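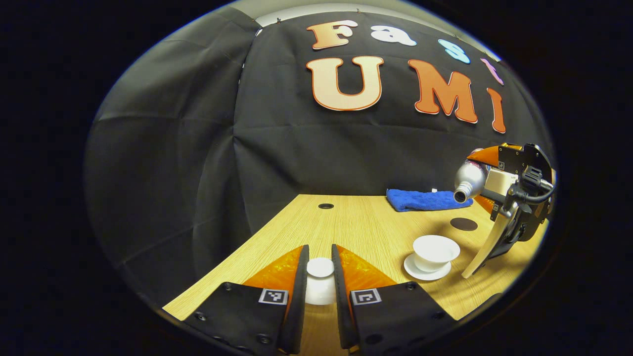 How often should you change the soft pads on a hand-held gripper?

When they stop gripping the way they did on the first day, and you only know that if you wrote down how they gripped on the first day.

Home Explore Notifications Messages Profile

I look after the tea table cell at Toft. Two hand-held grippers, a wood-grain table, a black cloth, and a lot of opinions from people who don't have to tighten anything. Thread on how it's kept running, because the setup guide we were given covers about a third of it and I don't believe all of that third.

12 reposts 100 likes

Start with the pads. Ours are orange, see-through, and faceted on the gripping side. The supplier (Savport) rates a set for 900 grasps. I asked what a grasp was. A towel? A porcelain bowl? Somebody squeezing the handle while they wait for coffee? I'm still waiting to hear back.

So I ignore the rating. Every morning I close each gripper on the same steel pin and tug. If the pin slides, the pads come off and get washed with plain dish soap, rinsed, and left to dry on a rack. If it still slides after that, new pads.

Please don't use alcohol wipes on them because a video said to. We did that all through February. The surface went chalky and the grip got worse, and then everyone blamed the operators.

9 replies

Both pads get changed together. I know one often looks fine. Put a fresh pad opposite a tired one and the object creeps toward the tired side as you close, and then you'll spend an afternoon recalibrating something that wasn't out.

Markers next. There's a small square black-and-white one near the base of each finger, and that's how the software works out how far the fingers are open. A bit of soap film or a lifted corner and the opening width starts to jitter. It's a sticker. Treat it like the most expensive part anyway.

I look at them with a flashlight held low to the side. Lifted corners throw a shadow. If a corner is up I replace the whole marker and redo the width calibration: fully open, fully closed, fully open again. Pressing the corner back down with your thumb buys you an hour and a thumbprint.

The calibration screen says PASS in large green letters. I have seen it say PASS with a marker on upside down. I now put a gauge block between the fingers and compare the reading with the block. It takes less time than arguing about it.

12 replies 9 reposts

Bolts. The finger plates are held with little black ones and they work loose, slowly, from all the opening and closing. Liltari sells a smart torque driver that logs every bolt to an app. Morag Menzies got one on trial and I'll admit the app is pretty. The bolts came loose at the same pace as before.

What helped was a dab of removable threadlocker and a line of paint pen across the head and the plate. If the line is broken, the bolt moved. Cheap, and you can check it from arm's length.

Don't go tighter than the sheet says. The plate bows, the pads stop meeting flat, and you get a nice firm grip at the tips and daylight farther back.

Cables. I'd look there before anything else if a gripper drops out halfway through a run. A coiled one is forgiving until it hooks on something, and then all the pull goes into the plug. Mine get a strain relief before the connector and a gentle wiggle test at the start of the shift. If the picture on the monitor flickers during the wiggle, that cable is done. Cut the end off so it can't sneak back out of the bin.

Now the table, which people treat as furniture. It's part of the cell. If it gets nudged, your start positions are all slightly wrong and no error message will tell you so. We have tape on the floor at each leg. Jessie Urquhart thought that was fussy until she lost a morning's runs to a chair.

The black cloth sags. It's pinned along the top and it will always sag, and I've stopped fighting the wrinkles. What I do check is the hem, because when it creeps onto the tabletop it ends up in the fingers. Pins back in, hem behind the edge, move on.

Cindis would like to sell us a rigid matte panel to replace it, "engineered for vision performance." I asked for a side-by-side comparison with a bedsheet. They sent a brochure.

100 likes

Props get looked after too. The towel gets refolded the same loose way and swapped when it goes stiff from washing. Porcelain gets checked for chips, by eye and with a fingernail around the rim, since a chipped rim will score a soft pad in one squeeze. Anything shiny, like a metal bottle, gets wiped, as greasy fingerprints make it slip and then the pads get the blame again.

Somebody asked under the last post whether you can skip the daily check if the dashboard is all green. You can. I did, for nine days, to see. The dashboard stayed green. One gripper was reading closed with a visible gap between the pads, and every run from that stretch had to be thrown out.

Our log is a paper notebook on a string. Date, pin test, markers, bolts, cable, initials. We were offered a predictive maintenance subscription and I asked what it would predict from, and the answer was "your log."

Spares I keep in the drawer: pads in pairs, a sheet of printed markers under a flat weight so they don't curl, paint pen, a cable per gripper, cloth pins. Spares I was told to keep and have never opened: the entire Savport "uptime kit."

If anyone has real numbers on pad wear with porcelain versus metal, with the method written down, I'd like to see them. Replies are open. Vendors, bring data.

Show more replies Share Bookmark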